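3.2 Aufnahme mit dem Handgreifer: Textilien

Gültig ab Firmware 2, Stand Oktober 2026

1. Etikett am Gehäuse mit dem Eintrag im Silell-Protokoll vergleichen.
2. Stoff zwischen die gelben Finger nehmen und den Griff langsam schließen. 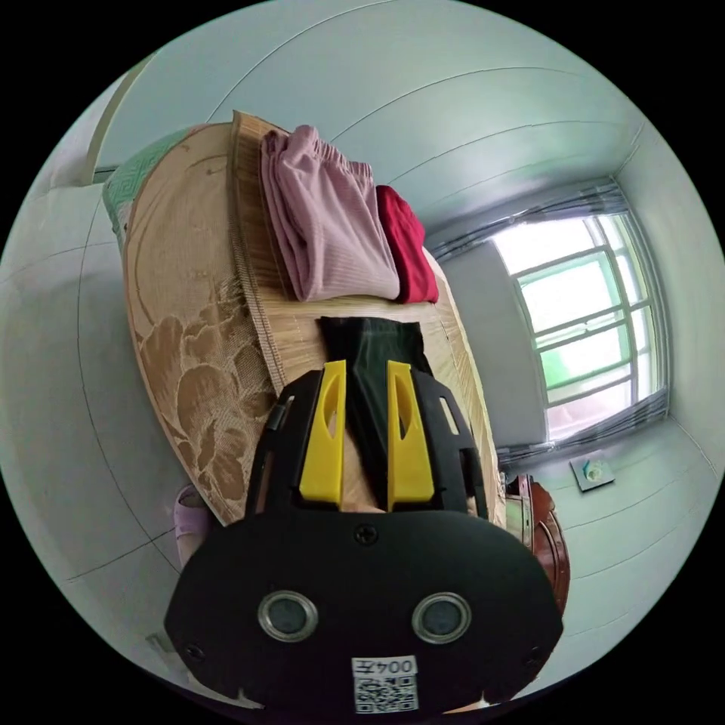

3. Kleidungsstücke einzeln führen. Ärmel und Bündchen nicht vor die Linsen halten.

Hinweis: Bei zweihändiger Arbeit beide Greifer vor dem Start synchronisieren (Menü Umura, Punkt 3).

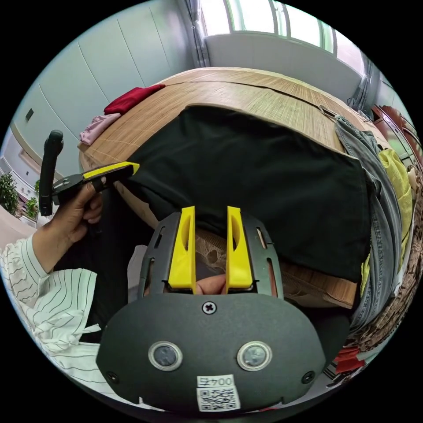
4. Nach jedem Durchgang die Finger ganz öffnen. Erst danach die Aufnahme beenden.

VORSICHT: Quetschgefahr! Nicht zwischen die Finger fassen, solange der Griff betätigt wird.
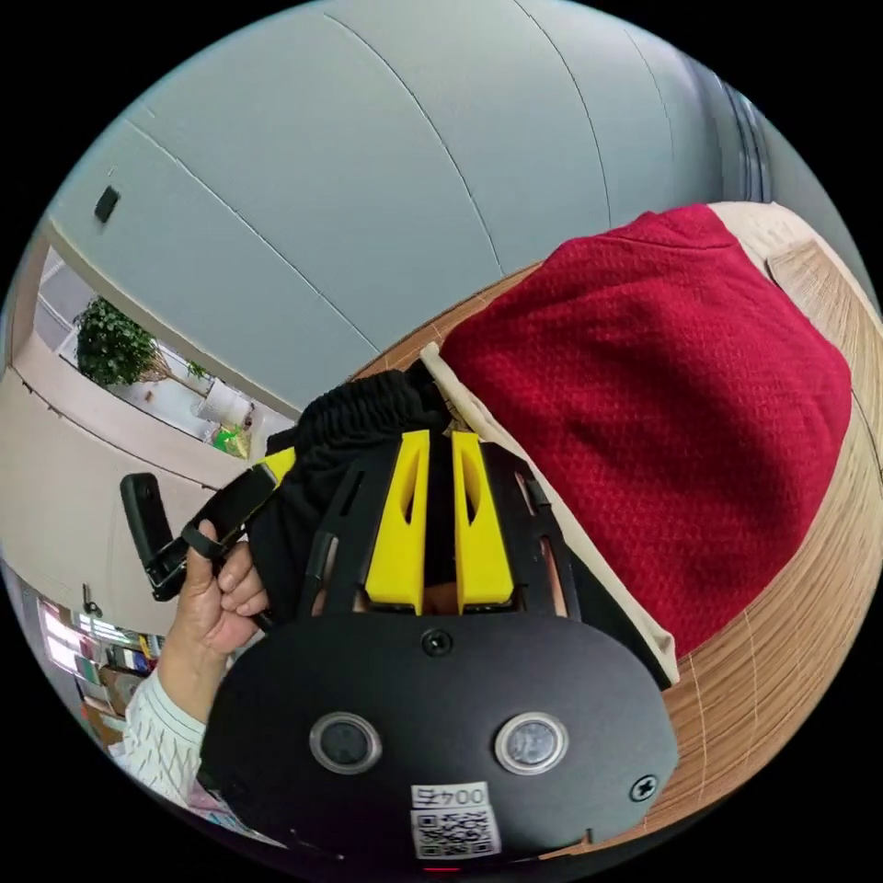 5. Linsen mit trockenem Tuch reinigen. Fehlercode 157: siehe Seite 79.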